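Refurbished headphones from an outlet store: is the return window the same as for new?

Asked in: Shopping and Returns
3 answers

I'm looking at a pair of Cernel over-ear headphones in the Justance outlet section. New they are $350, and the refurbished ones come down to $300 with free shipping. The listing says "seller refurbished, tested, may show light wear" and there's a line about a warranty, but the link goes to the general help page, where it only talks about new items.

Two things I'd like to know before I order. Is the return window on refurbished the same as on regular stock? And does the Cernel warranty still count, or is it only whatever Justance gives you? I had a bad time with a refurbished tablet from a different store, where the battery died in the second month and each side told me to call the other one.

I don't care about scratches. I do care about the battery and the ear pads.

Answer 1 (marked helpful)

The outlet section has its own terms, and they are hard to find. Put the item in your cart, open the cart, and click the small "terms for this item" text under the price. You get a different page from the one in the help menu. When I bought a speaker there in April, the return window for refurbished was shorter than for new, and return shipping came out of the refund unless the item was defective.

On the warranty, look at the exact wording. "Seller refurbished" means the store or someone the store hired did the work, and you deal with the store if it fails. "Manufacturer refurbished" means it went back to the maker, and you usually get a card in the box with a number to call. Yours is the first kind, so I would plan on Justance only. Save the terms page as a PDF on the day you order. They change it, and the order email doesn't include it.

Ear pads are often not replaced on seller refurbished sets. Ask in chat before you buy and keep a copy of the chat.

$50 off is not a lot for a set with a used battery. The same outlet had a Janatis pair at 33 percent off last time I looked, and those had new pads listed in the description.

Answer 2

just buy new and wait for a sale. they go on sale all the time

Answer 3

I agree with most of the first answer. One thing to add is that some credit cards extend the warranty on what you buy, but a lot of them leave out refurbished goods. Check your card's benefits guide under "exclusions." Mine covers refurbished only if it comes with a warranty from the original maker, so a store warranty wouldn't do it.

If you do order, charge the headphones fully the first day and play them until they shut off. Write down the hours. If it's far below what Cernel lists for that model, send them back while you can. My Matić earbuds were open box and lasted 2 hours, and the store took them back without any argument since I still had the box and the cable.
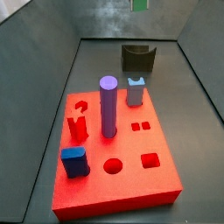
Is open box the same thing as refurbished?

Open box usually means a customer returned it and the store checked that everything was there. Refurbished means someone tested it and repaired it if it needed repair. Stores set their own rules for each, so read the terms for the one you're buying.

Related: Price match on clearance items. Missing charger in outlet order. Gift cards and partial refunds.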